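I'd been trying to get Kristýna Paulík to sit down with me since December. She runs Drellero, a used puzzle shop in Cukgate, and she's always either sorting or on the phone. When she finally said yes, she made tea, forgot the tea, and talked for two hours straight.

My first question was the obvious one. Does she really do every puzzle before she sells it?

"Every one up to 2000 pieces," she said. "Past that I pay my nephew."

She got started when her aunt left her a closet full of jigsaws, most of them in bread bags with a bit of masking tape on the front. One bag said "harbor, good." Another just said "no." (She still has that one and won't sell it!)
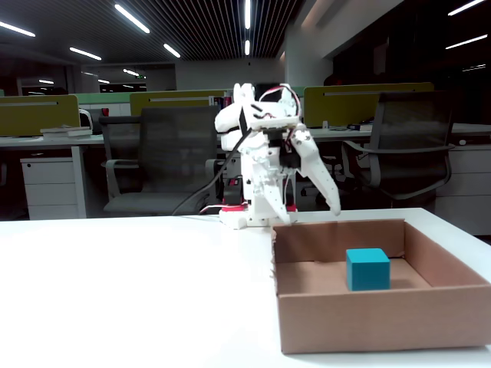
## Cardboard, mostly

I figured we'd talk about pictures, cottages and hot air balloons and all that, but what Kristýna loves is the board. She'll bend a piece next to her ear and listen to it.

"Old board is thicker and it's got a soft snap," she told me. "People come in wanting a lighthouse. Fine, I have lighthouses. But then I hand them a piece from a Peixoto and they go quiet."

Peixoto was a small maker that closed before I was born, and she has over 20 of theirs on the back shelf. The one she's proudest of is a street market that says 1375 pieces on the lid. It has 1298. She bought it anyway, and she has put it together four times, holes and all. 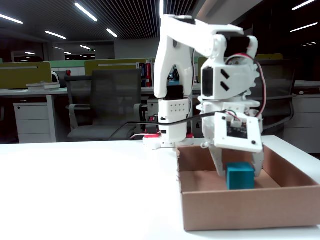

*Words by Tomos Eynon | March 10, 2018*

I asked whether the missing pieces bother her. "They bother my customers," she said. "I write it on the lid in big letters and knock the price down. One man only buys the ones with gaps. He cuts new pieces out of cereal boxes and paints them in, and he's pretty good with skies."

She used to list everything on Livevix, the swap site, and quit after a bad winter of returns. Somebody sent back a windmill with half a castle mixed in. "I spent a whole Sunday pulling out castle," she said, still mad about it.

These days it's the shop and a mailing list, and a lot of people who just wander in to use the big table. I did too, if I'm being fair. I found three edge pieces and felt like a king.
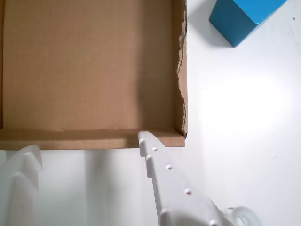 *Plain brown corrugated, a little ragged on one side.*

Before I left I asked what she'd tell someone who wants to start collecting. She thought about it for a while.

"Smell the box," she said. "If it smells like a basement, leave it. And don't buy anything with kittens, I've got enough kittens."

I went home with a ferry, complete, nine dollars. The sky is killing me.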